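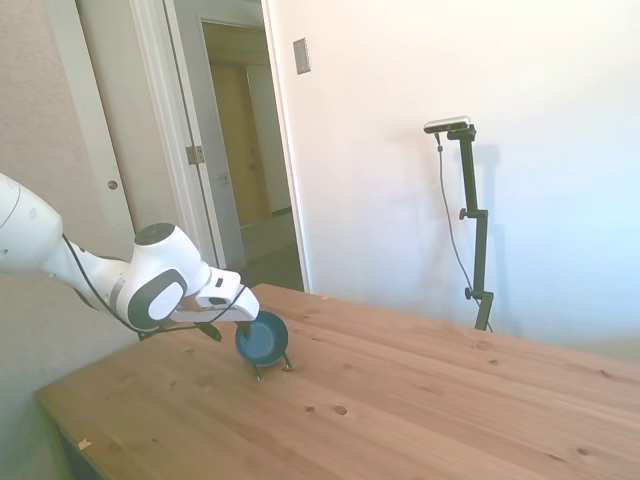

Bare pine table top: oil, wax or leave alone?
Trendivmont Home Forum > Furniture and Finishes > Tables

plankton_15
Posted 13/07/2021
Pine plank top, pale honey colour, a few small knots, seams between the boards. The shop says it needs three coats of Gullus hard oil or it'll be ruined by September. That sounds like a sales pitch to me. Has anyone left theirs bare and lived to tell the tale?

mossgate
Bare pine drinks tea. You'll have rings in a week. Oil it.

dotty_planer
Depends what you do on it. Ours was bare for 4 years in the utility room and it just looked used. I wouldn't eat off it though.

plankton_15
Used how? Grey? Sticky? "Just looked used" could mean anything.

dotty_planer
Darker where hands go, and a dent where someone dropped a pan. Oil wouldn't have stopped the dent.

Jitaru_fan
I put Jitaru wax on mine and would do it again. Lovely smell, lovely sheen, water beads right off it.

mossgate
For how long? Wax on a table you wipe every day is a hobby. I gave up after the second tin.

Jitaru_fan
Still beading here, but I do buff it now and then. And I use mats, so maybe that's the mats.

plankton_15
That's what I mean, everyone's finish works as long as nothing touches it.

kettle_and_saw
Two things. Those seams collect crumbs whatever you put on top, so run a dry brush along the grain before you wipe. And knots can bleed resin through oil, so "ruined without it" is rubbish, but so is "sorted with it". I'd do one thin coat on the underside of a spare board and look at the colour first. Pine goes a lot yellower than the tin suggests.

mossgate
One coat is pointless, the tin says three.

kettle_and_saw
The tin is sold by the people who sell the tin. One coat to test the colour, then do what you like.

Dotmont_Dan
Is it near a window? Mine faded at one end and no oil fixed that. Had to sand the lot.

plankton_15
Near enough. One end does look paler but I can't tell if that's the wood or just the light. Will try the test board. Not buying three tins of anything yet.

mossgate
See you in September with your tea rings.

Thread views: 1182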